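Work mats and taping - frequently asked questions

How is the mat fixed to the table?
With white masking tape at the corners, in overlapping strips. Grondberg tables are light wood and mark easily, so use no other tape.

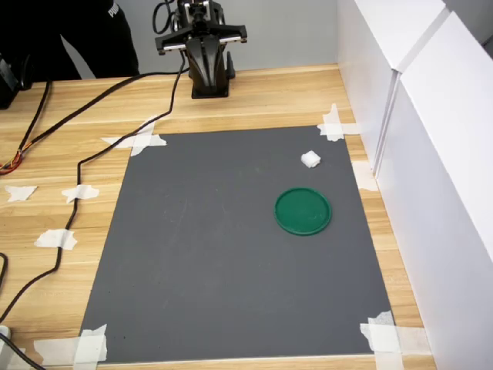 Renew the strips every 30 days - sooner if a corner lifts. Scuffs on the grey surface can be left.

Where does the green lid go?
Flat on the mat, rim up. The small white piece rests on it, near the middle.

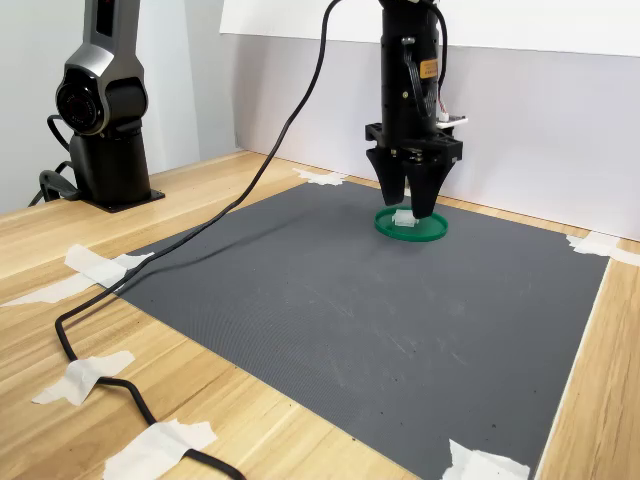
Should cables be taped as well?
Yes, wherever they cross bare wood. Leave 300 mm between strips.
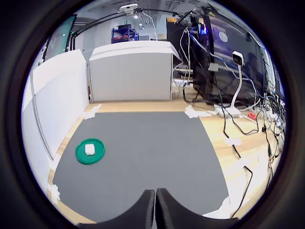
Mat, green lid and taped cables.

Questions to Aled Pritchard, Ovard.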